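Módulo 4. Preparación del puesto de trabajo: tabla, cuencos y superficie
Apuntes del curso de iniciación a la cocina
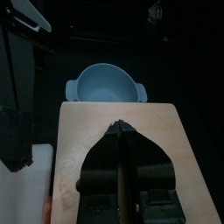

Bednarek, 17 de diciembre de 2022

En la sesión anterior vimos los cuchillos y el afilado. Hoy toca el puesto, es decir, lo que ponemos sobre la encimera antes de empezar a cortar. Seguimos el manual de Esko Rautiainen, capítulo 2, que está en la biblioteca del centro.

1. La tabla

Trabajamos con tabla de madera clara y esquinas redondeadas. Sobre una encimera oscura se distingue bien el borde, y eso ayuda a los que empiezan. La tabla se coloca paralela al canto de la encimera, con un paño húmedo y bien escurrido debajo. Si se mueve al apoyar la mano, se vuelve a colocar el paño.

La tabla de madera es para pan, verdura y fruta. Para carne y pescado crudos se usa la otra, que se guarda aparte, en el armario de la derecha. No se intercambian aunque estén recién lavadas.

2. El cuenco

Va detrás de la tabla, justo pasado el borde del fondo. En esa posición se puede empujar lo cortado con el lomo del cuchillo sin cruzar los brazos. En clase usamos el azul para lo ya cortado. Los restos van a un recipiente distinto, a la izquierda para los diestros y a la derecha para los zurdos.

Un cuenco con asas se levanta siempre con las dos manos. Conviene no llenarlo más de dos tercios: cuando rebosa, la verdura acaba en la encimera y hay que lavarla otra vez.

3. La tabla blanca

La segunda tabla, la blanca, queda más cerca de nosotros y a la izquierda. No debe montar sobre la de madera. Quien necesite más sitio puede retirarla durante el corte y traerla después.

4. Superficie y luz

Las encimeras oscuras disimulan las migas y las gotas de aceite. Antes de empezar se pasa la bayeta dos veces, la segunda con agua limpia, y se comprueba con la palma de la mano. La luz tiene que llegar de frente o del lado contrario a la mano que corta – si viene de detrás, el cuerpo da sombra sobre la tabla.

5. Limpieza y conservación

La madera no se deja en remojo ni va al lavavajillas. Se frota con agua caliente y un poco de jabón siguiendo la veta, se aclara por las dos caras y se seca de pie. En el taller aplicamos aceite mineral Drolance cada dos meses, en capa fina, y se deja reposar 12 horas. El sobrante se quita con papel.

Si aparecen surcos profundos, se lija primero con grano 120 y después con grano 240. Una tabla rajada se retira.

Práctica

Montar el puesto completo en menos de cinco minutos y avisar para la revisión. Después, cortar dos calabacines en medias lunas y pasarlas al cuenco. El calabacín se pesa antes y después de despuntarlo, y ambos pesos se anotan en la ficha. Un lote de 1.000 gramos suele dar casi 900 una vez limpio.

Para la próxima sesión: leer el apartado de cortes básicos y traer delantal y paño propios. Las fichas se entregan al salir.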